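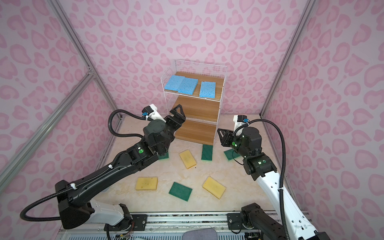

Frequently Asked Questions: The Sterel Sorting Sets

Filed under: Data Collection / Help
Updated in August by the Sterel desk
14 comments | 77 shares

Sterel is a collection of demonstrations of two robot arms tidying up. People at our Otutitz site drive the arms by hand, the arms put sponges and scouring pads on a little shelf, and everything is recorded so that a learning system can study it later. These are the questions we get most, in no particular order except that the sponge one always comes first.

Why sponges?

Because they forgive you. A sponge that gets squeezed too hard goes back to being a sponge. We started out with drinking glasses, and the budget for drinking glasses did not survive the month. Soft things also have a way of landing at odd angles, leaning on each other and sticking to a finger when you wanted them to let go, and a learning system needs to see plenty of that before it meets anybody's kitchen.

What exactly is the task?

Pick the cleaning things up off the floor of the booth and put them on the shelf unit, which has steps like a very small grandstand. Light-blue sponges go on the top shelf. Yellow sponges go on the middle one, green scouring pads on the bottom. An episode begins when the operator taps the pedal and ends when the floor is clear or the operator has had enough. Both endings get a label.

Do the arms do this on their own?

Not during collection. Every movement comes from a person. The whole idea is to gather examples of somebody doing the job, and a robot copying a robot that hasn't learned anything yet would be a short course. Trained models get their turn in a separate evaluation run, and those recordings live in their own folder so no one mistakes them for the good stuff.

How long is a shift?

Six blocks, with a break after each. We used to run longer blocks. The demonstrations from the end of them were easy to spot: big swooping paths, sponges dropped from a height, a general air of resentment. A model will learn resentment as readily as anything else, so we cut the blocks down.

Why is the booth pink leopard print?

It's wallpaper. We change it. If every example has a plain white background, the system may decide that plain white is part of how you pick up a sponge, and then it falls apart the first time somebody hangs a calendar. The pattern also gives the model a lot of blotches to learn to ignore. Operators have asked when the leopard is going away. It has two more sets to do.

Can I pick up two things at once?

With two arms, yes, one in each gripper. With one gripper, please don't. Stacked grabs look clever and then one of the pads slides out halfway to the shelf, and you spend the rest of the episode chasing it. If it happens by accident, carry on and tag the episode "double."

Which arm should I use?

Whichever is closer. Things on the left go to the left arm, things on the right go to the right, and anything in the middle belongs to whoever feels brave. Don't always choose the same arm for the middle. We had one operator, very tidy, who did 77 episodes with the left arm doing nearly all the work, and the model trained on them treated the right arm as furniture.

I dropped one. Do I start over?

No! Please keep the drop. Pick the thing up again and finish as usual. Recoveries are some of the most useful footage we have, and there are never enough of them, mainly on account of people being embarrassed and hitting reset. The only reasons to reset are:

- something has left the booth
- the shelf unit has been knocked over
- the arms have touched each other hard enough that you said a word

How should the floor be laid out before an episode?

Messily. Toss the pieces in and leave them where they fall. We ask for this in writing, in large type, and people still line them up in rows. If a pad ends up partly under a gripper, leave it there. If a sponge is tipped up against something, leave that too. Some episodes begin with pieces already on the shelf, so the system also learns to leave finished work alone. It finds this harder than you would think.

What do the wrist cameras see that the fixed one doesn't?

The last inch or so, mostly. From a distance, a gripper above a pad and a gripper around a pad look much alike, and the arm itself tends to block the view at the moment you care about. Each arm carries its own small camera on the wrist for that part. Wipe the lenses at the start of your shift. Use the cloth, not your sleeve, and certainly not one of the sponges.

The cable hose keeps swinging into things. Is that bad?

It's normal for it to move about. It's bad if it hooks on the shelf or drags a piece across the floor. Before you tap the pedal, raise each wrist slowly and look at the loop. If it pulls tight, stop and get someone from the bench. Do not re-route it yourself with tape — the bench knows your handwriting by now.

Who checks the recordings?

A reviewer at our Traritberg office watches every episode at double speed and marks it keep, fix or drop. "Fix" usually means the label is wrong, such as a yellow sponge on the bottom shelf filed as a success. Scores go back to operators at the end of each round. They are meant as guidance, though we are aware that someone prints them out.

Can I use the data?

Partner groups can. The first 6 sets are packaged with labels, and the request form goes through Tarawneh, our storage host. Expect a wait, as the files are large and the form asks some things twice. Put "sponges" in the subject line or it goes to the general inbox, where it will be among friends but unread.

Will you ever do something besides sponges?

Dish towels are next. We have tried a few practice rounds, and a towel has all the floppiness of a sponge with none of its good manners. Folding is a separate question and we are not taking it at this time.

My question isn't on the list.

Leave it in the comments and we'll add it at the next update. If it's about the wallpaper, see the answer on wallpaper.

14 comments — sort by newest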